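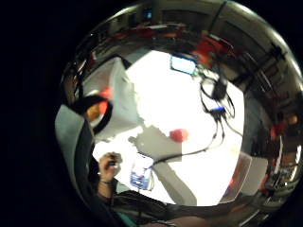 Callum MacBrayne thinks most lab rules for hand-recorded demonstrations are written after something has gone wrong, and he wishes more groups would share theirs. Griet Timmermans agrees with him there. She has kept the rule sheet at Kamgate since April, and it has grown to 49 lines.

"Too many," she says. "People remember three."

The three she would keep concern cables, breaks and labels. A cable may cross the table, but it gets checked before each take, and no one reaches over a plug. A session stops after 30 minutes, even if the person wearing the glove feels fine. "They always say they feel fine," she says. "Then you look at the data from the last part and the grip is sloppy."

Labels take up most of her day.

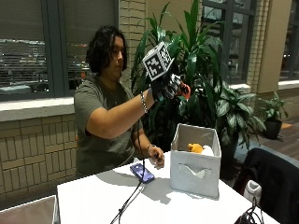 Every take gets a plain note on which hand was used, what was picked up and whether it was dropped. Drops stay in the set. Timmermans had an argument over this with Mircea Ursu, who wanted a clean set for training — she told him a robot that has never seen a drop won't know what to do with one.

She would like a shared standard at some point, but a short one. Husar sent her a draft that ran to 116 pages. "I read it," she says. "The part on consent was good, and we copied it. I couldn't ask a new person to read the rest before their first shift."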